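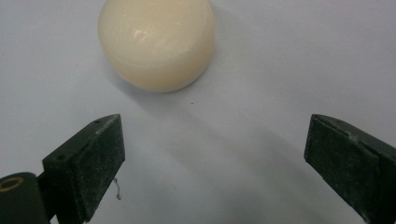 4. Storage and loss of bar soap in shared washrooms

4.1 Setting and records

The second part of the study deals with what becomes of a bar of soap between the day it is put out and the day it is thrown away. Six guest houses in Skandunby took part, all with shared washrooms and all buying hard white soap in 100 g bars from the same wholesaler, Famach. Recording began on 24/03/2023 and stopped at the end of June. Staff weighed each bar when it was put out and again when it was taken away, and wrote both weights on a card kept in the linen cupboard. Cards with only one weight were left out, which brought the total down to 2730 bars.

Veerle Michiels collected the cards and entered the weights. Tùng Sầm interviewed the staff separately, without having seen the figures, so that questions about cleaning habits would not be steered by them.
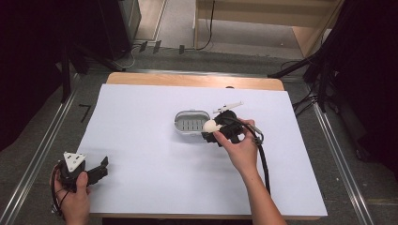

The houses differed in when they chose to replace a bar. At Desmet the rule was a minimum weight of 10 g, while at Wurkell the cleaners went by appearance and took away any bar that had cracked or gone soft underneath. The remaining houses had no written rule. Staff there spoke of bars that were "too small to leave out", but they did not agree with each other on what this meant, even within one house.

4.2 Dishes and drainage

We had expected the type of dish to matter less than the number of guests. The cards suggest otherwise. Bars kept in flat dishes lost weight on days when a washroom was closed for repairs and no one used it, and the cleaners said that a layer of softened soap was wiped out of these dishes each morning. This loss is easy to miss in purchase records, where it looks the same as ordinary use.
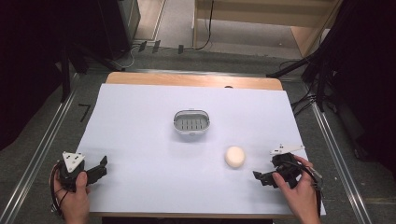

Ribbed and slotted dishes kept the underside of the bar drier, but only where they were emptied. In two houses the tray below the slots was not part of the cleaning round, and the bars there ended up much as they did in flat dishes. Hard water may also play a part – it leaves a deposit that narrows the slots – though we did not measure hardness and cannot separate it from the effect of cleaning. 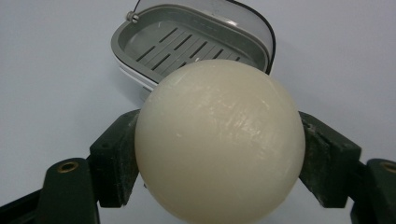 Appearance turned out to be a poor guide to how much of a bar was left. Cleaners at Wurkell often rejected bars for surface marks, and several of these were close to their full weight. Marks also stand out more or less strongly depending on the light. On a pale, matt surface such as the cream-coloured ball in Figure 4, a patch of fine scratches shows up as thin whitish streaks where it catches the light, and the same effect under a washroom lamp can make a sound bar look worn. We therefore treat removal for appearance as a separate category in the tables, apart from removal for size. Bars that went missing are not counted in either category and are taken up in Section 5, together with the replies from guests.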